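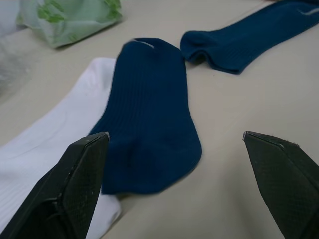
January, evening

Sock night. I had put it off long enough that the drawer had stopped closing, so after supper I cleared the table and tipped the whole lot out at one end. I bought most of them at Zistura before the move, and I remember thinking at the time that sticking to a few colors would make life easier. It has not made life easier. The navy ones and the white ones all have the same ribbing, and in poor light I have gone to work in two different blues.

I left the overhead light on this time and did it properly. Lay everything flat, colors together, then fold. Lanying Pan taught me to fold them when we shared the apartment in Varirham -- one sock on top of the other, toes lined up, smooth out the leg, then in half and in half again. She was against balling them up because it ruins the cuffs. I balled mine up for years and I think she was right about the cuffs.

The light blue pair was the easiest. Both have a thin wavy stripe across the toe, so there is no guessing what goes with what.
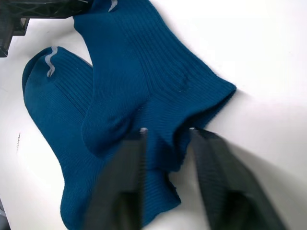
The light blue pair, before folding.

Stopped at 7:00 to call Lu back. We talked about the train to Skultham and whether to take the early one. Tickets are 2000 each if we wait until next week, so I said I would book tomorrow. Lu wants me to bring the heavy coat. I said I would think about it -- it takes up half the bag.

Went back to the table afterward. Threw out 3 odd socks I have been keeping since fall in case the others came back. Put one gray one aside for dusting. I still need to wipe out the drawer itself, which has crumbs in it from something, and find the divider that used to sit on the left side. 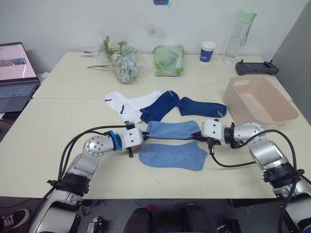 Tomorrow

Book the train. Wipe out the drawer before anything goes back in. Look for the divider, probably in the box under the bed. Ask Lanying if she still has my blue scarf. Buy dish soap and rice.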